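Pruron Knit Sneaker, black

Home / Shoes / Everyday / Pruron Knit

Price: $175.00 AUD
Colour: Black
Availability: In stock in most sizes

Select your size
Size guide
Add to cart

The Pruron Knit is our everyday shoe for people who walk a lot and don't want to think about their feet. The upper is made from a fine, dense black knit, with a pattern of small holes for air. Laces are black also, and they go through round metal eyelets. We chose metal because on the earlier model the holes were stretching after one year of use, and several customers wrote to us about it.

The knit is soft from the first day. Still, we advise to wear the shoes at home for some hours before you take them on a long walk, so you can decide about the size while an exchange is still possible.

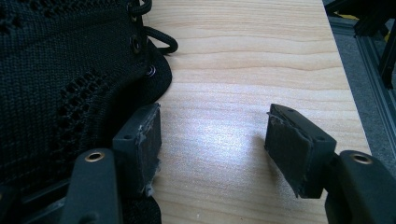
About the fit: the Pruron is cut a little narrow in the heel and more generous at the toes. If you are between two sizes, please take the larger one. Customers who have our Hajdu walking shoe can order the same size as before. For a high instep, open the laces down to the last eyelets before you put the foot inside, and do not push the heel part down with your weight.

Details
Upper: fine-gauge knit with ventilation holes
Closing: laces, metal eyelets
Insole: removable, 3 mm
Weight: 244 g per shoe (size EU 42)
Sizes: EU 36 to EU 46, no half sizes
Item group: Zultell Everyday

Care
Brush off the dry dirt first, with a soft brush. Then wash by hand in lukewarm water with a small amount of mild soap. Take out the laces and the insoles and wash them separately. Please don't use the washing machine or the dryer, the heat can make the knit smaller and the glue weak. Fill the shoes with plain paper and leave them to dry in the shade. Newspaper is also fine for black shoes. No bleach.

The knit is not waterproof. In light rain it is no problem, but for wet grass or winter mornings we would recommend the Urner, which has a closed upper and the same shape inside.

Delivery and returns
Orders leave our store within 3 working days. You can return or exchange unworn shoes within 8 weeks, in the original box. Trying them indoors on a clean floor doesn't count as wearing. For an exchange, write us your order number and the new size, and we will keep the pair aside for you until the first one arrives.

Size EU 38 is sold out at the moment. The next delivery is planned for October. Leave your email under the size menu and you will get one message when it is back.

Spare laces and insoles are sold separately, see Accessories.

Page updated 05/05/2022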